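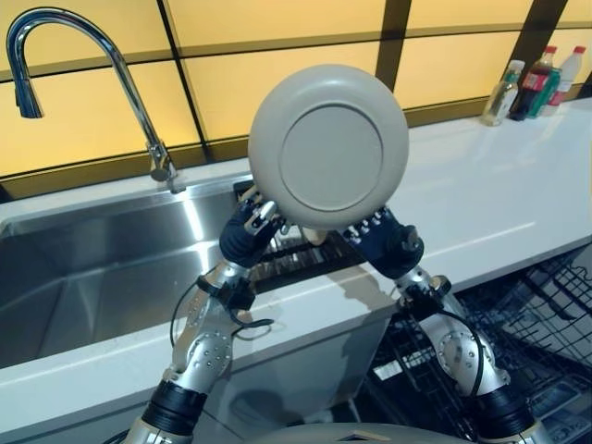
Plate in both hands, underside forwards, with the dishwasher rack at lower right.

Husis Teaching Kit – remote control and hand guiding
Posted in November by the Rurnwood shop desk

I've been loading plates through the Husis for a while now (my own kitchen has never had this much attention!) and it's the kit I'd pick for two-handed jobs. You move, the arms follow, and the whole go is saved as one demo. Plates are a lovely test, as both hands have to agree about the tilt.

My dishwasher set runs to 532 demos, and I did 70 of them in one Sunday – my shoulders knew about it on the way home. Anything you fluff can be binned straight from the pedal.

The wrist cameras are worth having switched on. The head view is fine for the sink and worktop, but down among the tines you want something close in, even if it blurs when you hurry. 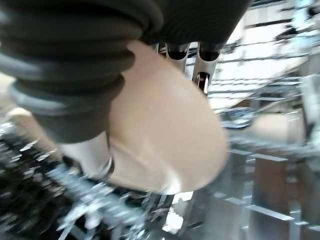 What's in the box
- Husis controller pair and foot pedal
- 4 wrist straps
- Clandard mounting plate
- Recording software, one seat

Price: £1,181, spare straps sold separately. Give yourself an evening for setting up, and do the wrist calibration twice.

Search products Go

Related items
Clandard bench stand
Urrutia pedal, long cable
Husis spare strap set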